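Library > Robotics > Arms for Patient People > Chapter 10

Sunday, February 20, 2022 | By the Bretberg course authors

Chapter 10
Deciding What to Look At

By now you have an arm that goes where you send it. Chapter 9 ended with the gripper arriving at a point in space, on time and without hitting the table, and you were encouraged to feel good about that. The feeling should have worn off. A point in space is a poor thing to pick up.

This chapter is about the software that chooses the point. It takes in a camera image, throws most of it away, and hands the planner a short list of places where closing the fingers might be worth the trouble. In the code that comes with this book the module is called Surberg. It sits between the camera driver and Hutenero, the planner you met in Chapter 6, and the two of them disagree more often than you would like. Surberg thinks in pixels and confidence scores. Hutenero thinks in joint angles and believes anything it is told.

You will need the calibration file from Chapter 8. If you skipped the calibration because the arm "looked about right," go back and do it. We'll wait.

10.1 The trouble with tables

Ask a person what is on a table and they will leave out the table. Software has no such manners. To an edge detector, a strong line in the wood grain is every bit as exciting as the side of a box, and there is a great deal more wood grain. Students who run the stock detector on a bare wooden table usually get a screen full of candidates and a short period of optimism.

Light makes it worse. A patch of glare wipes out the texture you were relying on and adds a bright outline you didn't ask for. Shadows have edges too, and a shadow attached to an object will happily pull the object's estimated center over to one side. The gripper then closes a little off target and pushes the thing away, which looks like a control problem. Many evenings have been spent tuning controllers that were doing just what they were told.

The first version of Surberg handled all this with one brightness threshold, set to 188, and a comment saying not to change it. It worked in one room until October, when the sun got lower. The threshold is still in the repository, in a folder named "old," and you will be asked to break it in Exercise 3.

10.2 What the wrist sees

A wrist camera moves with the hand, so its view is good close up and partial nearly everywhere else. It also sees the fingers. They are dark, sharp-edged and always there, and an untrained segmenter will rank them among the finest objects it has ever met. Mask them out first.

Then there are the things that run out of the image. An orange lump by the box with only part of its outline showing gives you no honest center and no honest width. Surberg marks it "incomplete" and asks for another view. A round dark disc lying by itself on the wood is much friendlier, although the curved vanes inside its rim will be offered to you as separate objects unless you merge them. The box, being open, has walls and a floor, and you must decide whether you want to grasp it or put something in it. The image has no opinion.

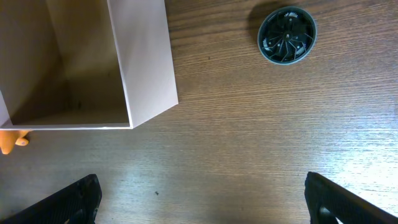
10.3 From regions to candidates

Once the image has been cut into regions, each one is scored. Surberg begins with 1000 sampled grasps, discards those that are wider than the fingers can open, and passes the best 10 to Hutenero. Anything scoring under 85 is dropped before the planner hears of it. You may lower that number. Keep one hand near the stop button when you do.

We start with the width test, as it is the shortest piece of code in the chapter and the one most often written backwards.

Shares: 188 | Comments: 10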